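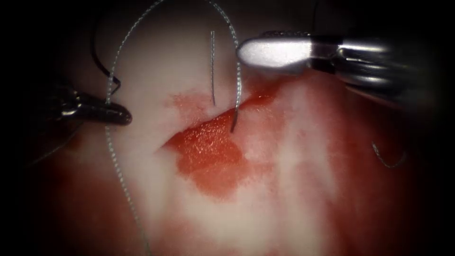 I have gone through a lot of practice skin. The hard pink slabs that come free with a beginner suture set, a yoga mat (don't laugh, it was fine for a month), pigs' feet from the butcher until my roommate put her foot down, and now the Mudon 1523, a soft tissue pad sold for closure practice with or without fake blood. I always go with. A clean pad teaches you where the needle goes, and that's great, but look at how much red is sitting in and around that cut and then try to decide where the edge of the tissue is. That's the bit I needed to get better at! The gray braided thread stands out well enough against the pale surface, and even over the pinkish stained part down at the bottom you can still follow it, so at least one thing in there is easy to find.

Okay, so, the pad. It comes in a flat zip bag with a sheet of printed instructions folded so small I took it for a packet of silica gel. Mine weighed 241 grams on the kitchen scale, heavier than I expected from the listing, and I like that. Light pads creep around when you pull a knot down and you end up taping all four corners. This one I only tape on one side.

You get it uncut, so the first thing you do is ruin it with a scalpel (not included, and please use a fresh blade, a dull one chews the surface and leaves little crumbs). I'd start with short shallow cuts. My first one was way too long and too deep and the pad wanted to fold open like a hot dog bun every time I moved it. My shorter ones have behaved a lot better.

How does it feel to sew? Pretty good. There's a bit of grab as the needle goes in and then it lets go in a way that's closer to the pigs' feet than to the yoga mat. The material holds a stitch without tearing if you take a decent bite. Take a stingy one and it'll rip right out, and I'm fine with that, I deserved it. If you over-tighten, the edges bunch up and pucker and you can see exactly what you did wrong.

I've been using it with the Turcotte braided thread, bought separately on a spool. Braided is nicer to knot than the slippery stuff, in my opinion, but it does have a downside once there's fake blood involved: it soaks the stuff up. By the third knot my thread is usually sticky and dragging. I keep a damp paper towel next to me now and run the tail through it.

The blood is Zavura, the small squeeze bottle. It's a good red with a real shine to it and it stays put in a puddle better than the homemade corn syrup kind, which ran off my pad and onto a library book once. We won't discuss the library book. The smell is faintly like cough drops. My one warning is to go slow with the bottle, since the opening is big and you can go from "a little ooze" to "call somebody" with one squeeze.
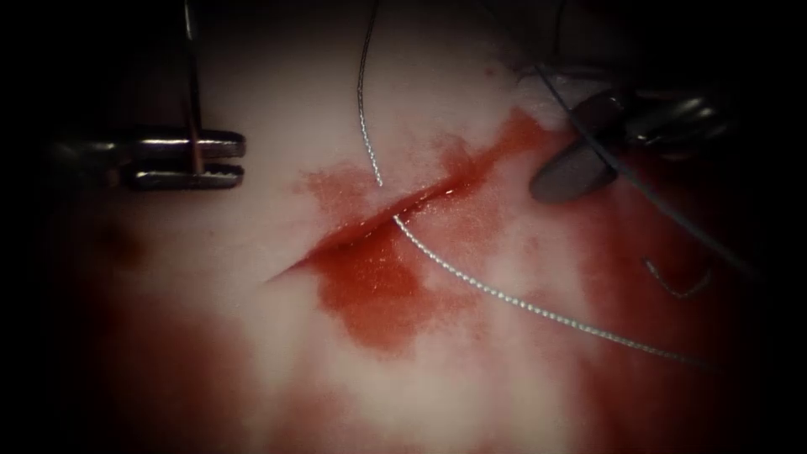
Photo by Ama Acheampong

Staining is the big complaint I see in other reviews, and yes, it stains. Once you've got the red on there it doesn't stay a tidy puddle, it fades out into pink and orangey patches, and up close you get that grainy, speckled look where it's gone into the material. The cut itself is still readable, I think, at least at the upper end where the edges come apart and there's a dark red line down inside. The thin end at the lower left is where I'd squint. If you want a pad that looks brand new every session, buy a different pad or skip the blood.

I tried cleaning mine with dish soap and cool water, then with baby wipes, then with rubbing alcohol on one corner. Soap did the most. The wipes pushed it around. The alcohol corner came out a little tacky and has picked up lint ever since, so don't do that one. After soap I pat it dry and dust on a tiny bit of cornstarch before it goes back in the bag.

As for how long it lasts, I bought mine in July and I'm writing this on 09/10/2024, and it's still going, though the middle is basically retired. You can flip it over. The back is a touch smoother and I think a touch firmer, but it cuts and sews the same. I've now bought three of them, one for me and two for people in my study group, who saw mine and were tired of sewing bananas.

A few gripes. The price went up between my first order and my second. The bag's zipper gave out early and mine lives in a freezer bag now. And the pad is flat, completely flat, so if you want to practice on a curve you'll have to roll up a dish towel and lay it over the top. That works okay but then everything slides.

Also the lighting thing, which isn't the pad's fault at all. Shiny fake blood plus a bright lamp gives you little white glints all over the puddle, and polished instruments are even worse. I moved my lamp lower and off to the side and it got easier on my eyes right away. Darker instruments help too if you happen to have some. I've been told real tissue shines just as much, so maybe I should leave the lamp where it was and suffer.

Who would I get it for? Anybody who can already throw a decent knot on a dry pad and is getting bored. If you're on your very first week I'd hold off on the blood and just use it dry, you'll get plenty out of it that way and it'll stay pretty longer. If you've been at it for years you probably have access to something fancier than this.

I ordered through Busedwood and shipping was quick, box a bit squashed, nothing damaged. They swapped the thread for me when the first spool turned up in the wrong size, no fuss, one email.

Four stars from me. It'd be five with a better bag and a bottle of blood that didn't come out like ketchup.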